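Fifteen evenings of puppets in Girnow

In May the old grain hall in Girnow opens its doors for the puppet season, and this year it stays open for 15 evenings, the longest run since the event moved from Skedlow. The first performance starts at 6 on Saturday, with a free play for children in the yard.

Mieczysław Witkowska has directed the season from its first year. When I met him, he was choosing between two versions of the same folk tale, one from a company in Estgate and one from his own students. "The students are less exact, but they laugh more," he told me. In the end he took both, and they will be played on the same night.

The programme has 28 plays. Many of them are short, and several use no words at all. Witkowska likes this kind of theatre very much, because in Girnow the grandparents and the grandchildren do not always speak the same language at home.

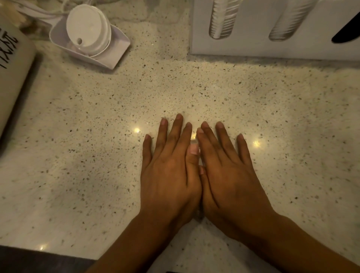 A guest from the coast

The Espinoza company comes for the first time. Their play tells the story of a lighthouse keeper who writes letters to his brother and never sends them. The music is played live — a fiddle, a small drum and one voice — and the musicians sit among the public.

After the play the company will stay for a talk in the foyer. I was told that these talks often last longer than the performances, and that the café remains open until the last guest goes home.

Tickets are sold at the hall and at the library in Skedlow. Children under 15 enter free with an adult.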